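**Unit 7 — Drift in jaw width measurement**
Handout to accompany the lecture. Bring it to the lab session; the worksheet refers to the section labels.

The case in this unit is a measurement fault that left no error message. Operators at the Postorley site were recording two-handed tasks with hand-held grippers. Each gripper logs its position and the distance between its finger pads, called the jaw width. A policy trained on these logs later dropped soft objects it should have held. The camera data was sound. The jaw width from one of the grippers was wrong by 2 mm, and it had been wrong for 2,000 recordings before anyone compared it with a gauge block.

You should already know how a linkage turns trigger travel into pad travel. If you don't, reread the Unit 3 notes first.

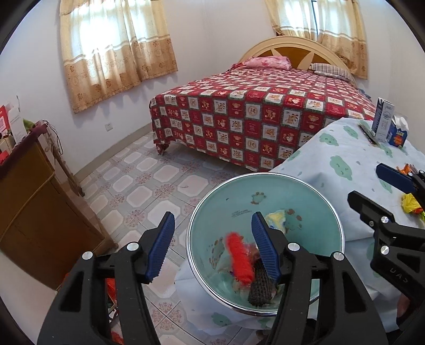 **7.1 Mechanism**

The pads are carried on linked arms with open cut-outs, which keep the weight down. The arms turn on metal pins held by screws. Jaw width isn't measured at the pads. A Skatard encoder on the drive link reads an angle, and the firmware converts it to a width through a lookup table made at calibration.

Three assumptions sit inside that table:

- the arms are rigid
- the pins have no play
- both jaws move by the same amount for a given angle

The second one failed. A screw on the left arm had backed out under repeated opening and closing, and the pin could rock in its bore. Under load, the left pad moved outward while the drive link stayed where it was. The encoder went on reporting a narrower opening than the true one.

Note the direction of the error. With no load, a return spring held the pin against one side of the bore, where it had been at calibration, so the reading was correct. The offset showed up only when the pads pressed on something. The daily check was done with empty jaws.

**7.2 Why it passed the checks**

The startup routine has the operator close the jaws completely and then open them completely. It compares two encoder values with stored limits. Closing onto nothing puts little force on the pads, so the pin stayed seated. The routine passed every time.

Simone Falcão reviewed the logs afterward and found that the fault could have been seen in them. With a rigid object in the jaws, the recorded width should stop changing when contact is made. On the faulty gripper it kept falling for a few more samples as the slack was taken up. She called this the "tail" and it is the signature you'll look for in the lab.

The tail is hard to see on soft objects. Cloth and plastic film compress after contact, so a healthy gripper also records a falling width. Most of the tasks at Postorley were household sorting tasks with soft items, and the tail was hidden in ordinary compression.

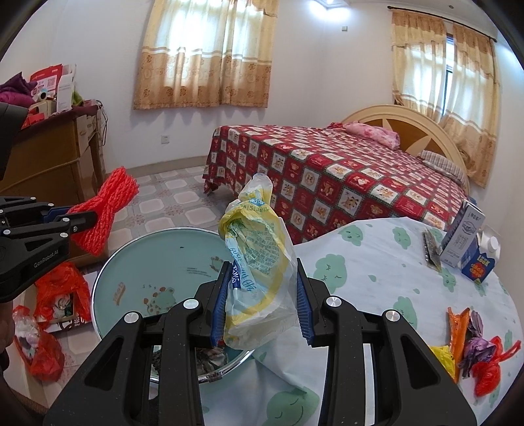

Compliance has to be separated from slack before a width log can be trusted. Write the recorded change after contact as the sum of two terms: the compression of the object and the play in the linkage. A single grasp gives one equation and two unknowns. For a rigid block the first term is close to zero and the second can be read directly. Foam netting is at the other extreme. The red netting held in the left-hand gripper is squeezed in the middle and flares at both ends, and the width at the pads tells you very little about the size of the bundle. A log from a grasp like that one can't be used to estimate play. The twisted plastic bag between the pads of the nearer gripper is no better as a reference, for the same reason.

**7.3 Effect on the trained policy**

The robot that ran the policy had a rigid factory gripper with a width controller. It reproduced the recorded widths faithfully. Where the operator's pads had been 2 mm farther apart than the log said, the robot closed 2 mm tighter.

Students often expect that extra squeeze to make a grasp more secure. On thick fabric it made no measurable difference. On light plastic film, the pads met early and pushed the film out ahead of the contact area, and the item fell during the lift. On items resting against the wall of a bowl, the early closure pulled one pad off line and the other touched the rim first.

Cauã Rocha's first report put the drops down to worn pad surfaces. That was a reasonable first guess, and new pads were fitted. The drop rate stayed the same. The correct cause was found when Tainá Rangel put the same gauge block in both grippers and logged them side by side.

**7.4 Corrective action**

1. Remove power and check each pivot screw for rotation. Marking paint across the screw head and arm makes this a visual check.
2. Replace any pin whose bore shows wear. Tightening the screw alone doesn't restore the fit.
3. Recalibrate with the jaws loaded. Brasolside, who maintained the grippers, changed its procedure to include a rigid block at two widths.
4. Quarantine all recordings made since the last loaded calibration. Don't apply a constant offset to them. The error depends on grip force, and force was not logged.

Step 4 was disputed. Alcides Godoy argued that recordings of heavy fabric could be kept, given how little the error affected them. Shagufta Jatoi's position was that a data set with mixed calibration states can't be labeled after the fact by object type. The recordings were withdrawn from width training and kept for position training only — the hand trajectories didn't depend on the encoder.

**7.5 Safety note**

A pin that has backed out can leave its bore completely. The arm then swings free with the spring still loaded. Keep fingers out of the cut-outs while the trigger is held, and release the spring before turning any screw. The Meireles bench stand has a spring release on the back plate; use it.

**7.6 Lab preparation**

Read the width traces in the shared folder before you arrive. For each trace, mark the contact sample and state whether a tail is present, absent, or can't be decided. Traces from soft objects are included on purpose. "Can't be decided" earns full credit where it is correct, provided you name the unknown term from the equation in the paragraph that opens the compliance discussion.

Reports are due in July with the Unit 8 worksheet. Attach your gauge block readings as recorded, including any you rejected.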